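Support > Heating and hot water > Open tickets > Boiler pressure keeps dropping

Ticket opened by Manee Noiphan, Gitudcombe
Status: resolved, left up for anyone else with the same boiler

Right, I'm writing this as I go, so apologies if it rambles. We moved into the house in Gitudcombe in May and the boiler is a Heinonen combi, fitted by whoever lived here before us. It worked fine for a few weeks and then the pressure started to drop. I'd top it up to the middle of the green in the evening and by breakfast it was down in the red and the hot water had gone off.

First thing I tried was bleeding all the radiators, upstairs and down. A bit of air came out of the one in the back bedroom but nothing dramatic. Topped it up again, and it was down again by 7 the next morning. I also put kitchen roll under every radiator valve overnight (my sister's idea, and a good one!) and every sheet was bone dry.

Second thing was the outside pipe, the little copper one that pokes through the wall. The help page on here says to tie a freezer bag over the end and see if it fills. I did that and got nothing, not a drop – so the safety valve was off the hook.

By then I was looking at the kitchen. The pipes to the downstairs radiators run along behind the units, and the only way to get at them is to lie on your back with your head in the cupboard. I spent a whole evening like that with a torch in my teeth. 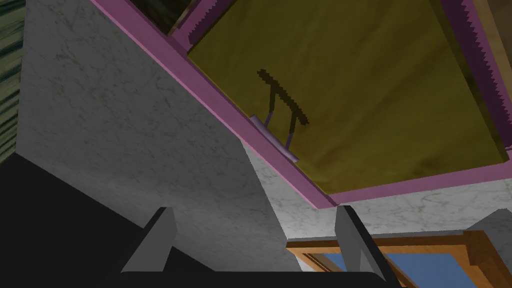 What I found, eventually, was a compression joint right at the back with a green crust all round the nut. I wiped it, dabbed it with tissue and there it was, a tiny damp spot. It must only weep when the system cools down, as I'd felt along the same pipe with the heating on and thought it was fine. I gave the nut a quarter turn with two spanners, one to hold and one to turn, and the pressure held for two days. Then it started creeping down again, only slower.

So I gave in and rang Drirkulley, who look after heating round our way. The chap came out, undid the joint, and the olive inside was squashed on one side. He cut it back, put a new one on, and checked the expansion vessel while he was here. That was nearly flat as well! He pumped it up and said the two faults together would explain why it fell so fast. He'd come over from a job in Liltarberg and still had the whole lot done before lunch.

It's been sixteen days now and the needle hasn't budged. I've stopped going to look at it every time I put the kettle on – well, nearly.

One question for support before you close this: does the system need more inhibitor after all that topping up? The label on the pipe has worn off and I can't tell when it was last done.

Reply from support: Yes, please have it dosed. Repeated topping up thins it out. Any heating engineer can do it at the next service.

Comments

pipdown: Same boiler, same thing. Mine was the vessel and nothing else, wish I'd checked that before I had the floorboards up.

Garethw: Two spanners is the bit people miss. I used one and twisted the pipe.

Manee Noiphan: Ouch! Dosed ours last week, all still fine.

Contact us | Terms of use | Back to top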